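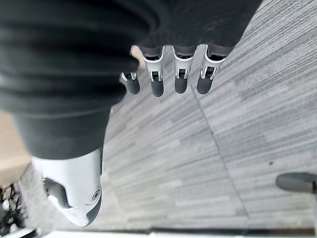 Page last modified: 1 March 2020

Mechatronic Safety and Reliability
Lecture 7 notes: Garment entanglement and the Hennessy hand fault
Lecturer: Shuzhen Li
Tutorials: Haris Mohmand, Anqi Song

These notes accompany the lecture and do not replace the assigned reading. Students are expected to have read the covering and clothing section of the laboratory manual before the tutorial.

7.1 Background

Most of the machines discussed so far in this course have been guarded by distance. The fence, the light curtain and the floor scanner all assume that the hazard is in one place and the person in another. A clothed humanoid does not fit that arrangement well. It works close to people, its limbs pass near its own body, and it carries loose fabric past its own joints many times in a shift.

The Hennessy platform is a two-legged humanoid with five-digit hands. The fabric worn over it is there for three purposes: to keep dust out of the upper joints, to cover pinch points at the hip and elbow, and to soften incidental contact. It is classed as a protective covering in the hazard register, and until last October it was not itself listed as a source of hazard. The fault described in 7.2 led to that entry being revised.

7.2 Description of the fault

The robot was 144 minutes into a standing and reaching routine. The right arm was lowered to the rest position, with the fingers directed at the floor. On the next command to raise the arm, the third finger did not extend. Motor current in that finger rose to the limit and the controller logged event 337 (joint stalled, position error). The hand controller then did what it had been configured to do, and tried again.

It made 38 attempts. On each attempt the finger closed slightly before opening, and each closure drew more of the hem into the knuckle opening. The arm, which had received no stop instruction, continued to rise. The covering tightened over the upper leg, the robot's balance controller interpreted the pull as an external push, and the machine took a corrective step to the side.

Zhiqiang Zeng, who was supervising, pressed the emergency stop. The support line held the robot upright. No person was injured. The third finger had a bent hinge pin and the covering was torn along the hem.

7.3 Contributing factors

(a) Fit of the covering. The garment had been altered for the Drasberg trial and was longer than the drawing allowed. In the rest position the hem lay over the knuckles.

(b) Open joints. The knuckle openings on this hand face outward and are wide enough to admit a fold of fabric. The fingertips are padded and smooth and present little risk of catching. The hinges behind them are another matter.

(c) Retry logic. The retry function was supplied with the Inelska hand controller and was intended for grasping, where a second or third attempt is often useful. No upper limit had been set for free motion.

(d) Missing link between controllers. Event 337 was reported as a warning at the hand and was not passed to the arm or to the balance controller. Each subsystem behaved as specified. Students should note how little this fact helped.

(e) Inspection. The pre-start sheet asked whether the covering was fitted. It did not ask whether the covering was clear of the joints through the full range of arm movement.

7.4 Inspection with the arm lowered

The rest position deserves particular attention – it is the pose in which the hand, the hem and the upper leg are closest together. The check is carried out with motor power isolated and the support line attached.

1. Confirm isolation at the cabinet and attach your own lock. A software stop is not isolation.

2. View the hand from above. Follow the lower edge of the fabric across the base of the fingers and look for folds that pass between two digits or enter a knuckle opening.

3. Examine the black pivot joints and the pins at the middle knuckles. A pin that stands proud of its joint is to be reported, even where the finger moves freely.

4. Look at the floor as well as the machine, including the strip where carpet meets wood. Small metallic pieces are collected, bagged and labelled, and the robot remains isolated until each has been identified.

5. Check the gap between the fingers and the leg. Where fabric hangs beside the hand, draw it back and confirm that it does not return when released.
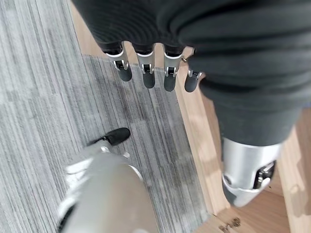
7.5 Corrective measures

The following changes were adopted after the review chaired by Junhao Meng.

Retries in free motion are limited to one. A second stall in the same joint holds the whole arm.

Event 337 is now passed to all motion controllers. The balance controller holds its stance for 60 seconds or until released by the supervisor, whichever is sooner.

Hems are to finish above the base of the fingers with the arm at rest. Where the fabric must reach the hand, as with the Vono cuff, it is to be fixed at its lower edge.

The pre-start sheet now includes the steps in 7.4.

A closed knuckle cover was considered and deferred. It would reduce the chance of fabric entering the joint, but it would also hide the pins from inspection and may trap heat. The working papers are held by the tutors and may be consulted on request.

7.6 Tutorial preparation

Prepare a fault tree with "uncommanded step while supported" as the top event. Use the factors in 7.3 and add any you consider to have been overlooked. Indicate which branches are removed by the measures in 7.5 and which are only made less likely.

Write one page on whether the covering should remain in the register as a protective measure. Anqi Song will collect written work at the start of the tutorial – late submissions go to the course office.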